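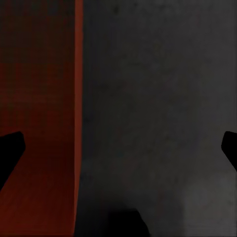

Reddish surface in dim light, black gripper fingers at left and right.

Workshop > Finishing > Painted Surfaces

Checking a Painted Panel Before the Second Coat

Posted 2025-04-21 by Mercy Gachanja
Print this page | E-mail this page

Most faults in a first coat are invisible under a ceiling light. Runs, dust nibs and sanding scratches show when the light comes in low across the panel, nearly parallel to it. Dark reds and browns hide the most and should be checked twice, the second time from the opposite side.

Lighting

Turn off the overhead lights and close the blinds. Hold a small flashlight against one edge of the panel and aim it across the face. Move it slowly along the full edge, then repeat from an adjoining edge. A scratch running in line with the beam casts almost no shadow, so one direction is never enough.

Wide beams wash out fine marks. If the flashlight has a focus ring, set it to the narrowest spot. The Hatby clip lamp we use on the bench has a hood, and the hood should stay on for this job.

Marking

Mark faults with small pieces of low-tack tape placed beside the spot. Pencil can show through pale topcoats, and wax crayon causes the next coat to crawl. Number the tape if the panel is large.

Sanding

1. Let the coat harden fully. If the paper clogs within a few strokes, stop and wait another day.
2. Level runs with a sharp scraper or a razor blade held upright. Sandpaper alone takes down the paint on both sides of the run and leaves a dish.
3. Sand the whole face with 300 grit on a cork block. Use light pressure and keep the block flat at the edges, where paint is thinnest.
4. Vacuum, then wipe with a damp lint-free cloth. Leave it to dry before touching the surface again.
5. Check under the low light once more and remove the tape.

Old tack cloths leave residue. Throw them out when they feel greasy.

Colors that shift

Reds often look lighter after sanding. The dull haze is scratch pattern and disappears under the next coat. Bare patches do not. Spot-prime anything that shows primer or wood, let it dry, and sand the spot level before coating the full panel.

Dust

Wet the floor lightly before painting and turn off fans and heaters with blowers. Strain the paint through a mesh filter even if the can is new.

Reader notes

Xiuying Shao writes that a strip of white card held at the far edge of the panel bounces enough light back to show scratches from both directions. We tried it on a cabinet door and it works on gloss. On flat paint we saw no difference.

Print this page | E-mail this page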